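Applying to Have a Cannabis Possession Record Suspended from View in Dernbridge

Last reviewed: October
Prepared by Margareta Zamfir, Dernbridge records desk

Scope

These steps cover simple possession convictions entered in the Dernbridge municipal court before the change in the law. They do not cover trafficking, production or driving offences. If the same file contains one of those charges, stop at step 2 and ask the registry for the mixed-file form.

Before you start

You will need your full name as it appeared at the time of the charge, your date of birth, and one piece of government photo identification. A driver's licence is accepted. A library card or student card is not. If your name has changed, include a copy of the certificate.

Step 1. Request the court file number

Phone or visit the registry on Ene Street. The counter closes for lunch. Ask for the "disposition summary", not the full transcript; the transcript is billed by the page and is not needed. Older files are held off-site at Nidulham and are brought over on Monday only, so a request made on Monday afternoon will wait until the following week.

Step 2. Check the summary

Confirm three entries: the section number of the charge, the sentence, and the date any fine was paid. An unpaid fine blocks the application, even a partial balance. Pay it at the same counter and keep the stamped receipt.

Step 3. Request the police check

The local police service issues its own records check, separate from the court summary. Fingerprints are taken by appointment. Tell the clerk the check is for a record application; an employment check uses a different search and will be returned.

Step 4. Complete Form 41

Print in block letters or type. In Part B, copy the section number exactly from the summary, including any brackets. Leave Part D blank unless a lawyer is filing on your behalf. Sign in front of the clerk. Forms signed at home are sent back.

Step 5. File the package

Put the documents in this order: Form 41, disposition summary, police check, fine receipt, identification copy. Do not staple. Mail or hand-deliver to the registry. There is no filing fee for simple possession.

Step 6. Wait for the notice

The registry has 60 days to reply. The last annual tally recorded 1,275 applications received, of which 558 were returned for correction, most often for a wrong section number in Part B. A returned package keeps its file number if it is corrected and sent back with the cover letter attached.

Step 7. After approval

The notice goes to the court and the local police service. Private background-check companies are not notified. Send them a copy yourself, by registered mail, and keep the tracking slip with the original notice. 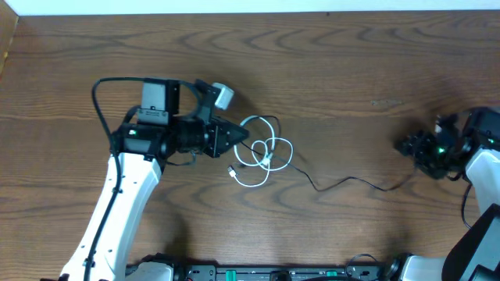
Wooden tabletop with two robot arms. Photo: Taver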